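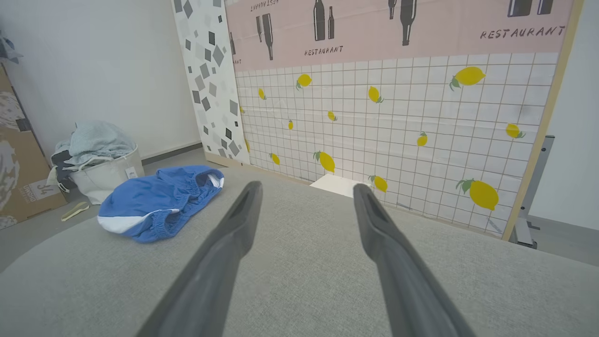
Textile Care and Household Linen
Unit 6 handout: Sorting, folding and storing mixed loads
Course leader: Tatiana Bartoš
Practical sessions: Vratislav Ševčík

6.1 Scope

Unit 5 ended with the load leaving the dryer or the line. Unit 6 covers the stage between drying and storage. It applies to domestic loads of mixed type: clothing, towels, bed linen and small items. Pressing is treated in Unit 7 and is mentioned only where it affects the order of work.

6.2 Terms

Load: everything brought to the folding surface in one basket.
Flat item: a towel, sheet, pillowcase or cloth with no shaping.
Shaped item: a garment with a waistband, sleeves, collar or cuffs.
Face: the side that will be visible on the shelf.
Fold line: the line along which the item is doubled. It is named by direction, lengthwise or crosswise.
Stack width: the finished width of a folded item, set by the shelf and kept the same for all items of one type.

6.3 The folding surface

A surface at hip height is preferred. A padded table or the seat of a firm sofa may be used for small garments. Woven upholstery holds cotton in place while a crease is set, but it also passes lint and pet hair to the item. Brush it first. Hard, smooth tops are better for sheets, which must slide as they are turned.

Keep the basket within one step and on the floor. A basket placed on the folding surface takes up the area needed for the second fold.

6.4 Sorting

Sort before folding. Take items from the top of the basket and divide them as follows:

Group A, towels and bath linen
Group B, bed linen
Group C, shaped items with an elasticated waist
Group D, other shaped items
Group E, small items and anything needing repair

Fabric baskets lose their shape when overfilled and the upper items slide over the rim. If the load stands above the rim, remove Group A first. Towels account for most of the bulk and the remaining items can then be reached without digging.

Check each item for dampness at the thickest point. For towels this is the hem. For shorts and sweatpants it is the waistband, where the elastic casing dries after the rest of the garment. A damp item goes back on the rack and is not folded.

6.5 Procedure: elasticated shorts

1. Shake the garment once, holding it by the waistband.
2. Turn it right side out. Push any lining down inside the legs so that none shows at the waist.
3. Lay it face up with the waistband away from you.
4. Smooth from the waistband toward the hems. Do not stretch the elastic to remove gathers. The gathers are part of the construction and will return.
5. Fold lengthwise, one leg over the other, matching the side seams.
6. Tuck the point of the seat seam inward to make a straight edge.
7. Fold crosswise, hems to waistband.
8. Place on the stack with the fold facing out.

Where the hem carries a contrast panel, match the two panels at step 5 before matching the seams. A small error is more visible at the panel than at the side.

Common faults: lining trapped in the fold, uneven legs, waistband rolled under. All three are corrected by returning to step 2.

6.6 Procedure: towels

Fold lengthwise in thirds, then crosswise in half, and in half again if the shelf is shallow. Cut or woven edges go to the inside. Adjust the first fold to suit the stack width and leave the others unchanged.

6.7 Storage

Cardboard cartons are acceptable for short storage in a dry room. Stand them clear of outside walls. For longer periods use a lidded box or a cotton bag. The practical room stocks Plastutex boxes with a 35 liter capacity. Fill these to the molded line only, as compressed towels hold their creases.

6.8 Practical task

Each student prepares one mixed load and submits the record sheet by 24th August. State the stack width used for each group, the number of items refolded and the fault in each case. Record sheets without a stated stack width will be returned.

Reading: course notes, Unit 3 (fiber types) and the section of Unit 5 on drying elastic.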